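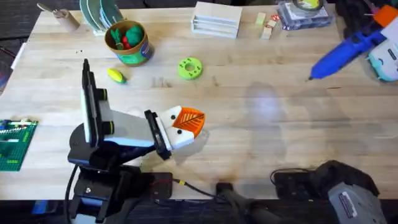 Robot arm with orange fingers over a wooden table.

Virtual hold

Virtual hold, also called queue callback, is a telephone service in which a caller gives up waiting on the line but keeps a place in the queue. The system stores the caller's number and rings back when an operator is free, or when the caller has just got into the shower.

Operation

A caller who joins a busy queue hears an estimate of the wait and an offer to be called back. Those who accept press a key, confirm a number and hang up. The software leaves a placeholder in the queue, which moves forward like any other caller but doesn't have to listen to pan flute. Most systems ring the customer first and then find an operator. This can leave the customer on hold after answering, a result the service was meant to prevent.

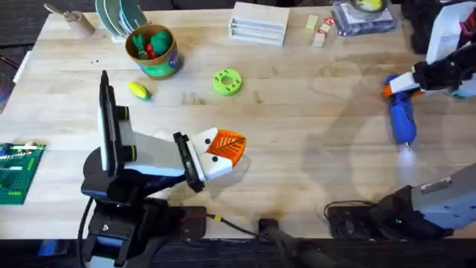 Two robot arms at a wooden tabletop.

History at Zemau

The regional phone company Zemau offered callback from its Plelwood call centre after a billing error in January brought in 3430 calls over a single morning. The centre had eight operators and one recording of a string quartet. Pauline Hartley, then head of customer service, approved a trial limited to 400 callbacks a day. On the first day 214 were made before the system began ringing its own switchboard, which answered politely and offered to call back.

The fault was traced to customers of the Lagman exchange, whose numbers had been stored without an area code. A later version, sold under the name Pastumlow, read each number aloud before accepting it.

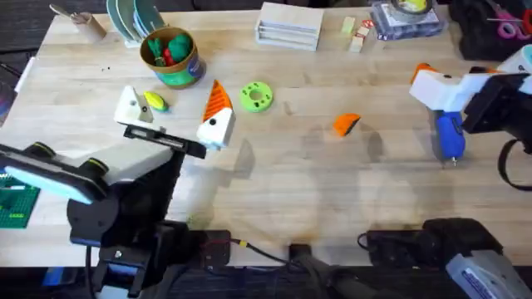
Criticism

Parveen Saha, who wrote a handbook on queueing for the company, argued that callback did nothing to shorten the wait and merely moved it to the customer's kitchen. Zemau printed the handbook and left that chapter out. Other complaints concern calls from withheld numbers, which many people sensibly refuse to answer – a missed callback usually counts as an attempt, and after a second one the place in the queue is lost.
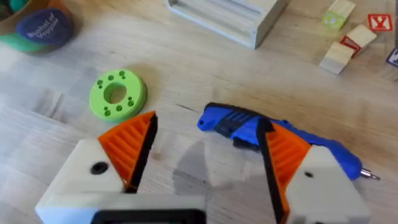
How long is a caller's number kept?
Zemau deletes it once the callback has been answered, or at midnight if it hasn't.

See also: Hold music; Abandoned call; Switchboard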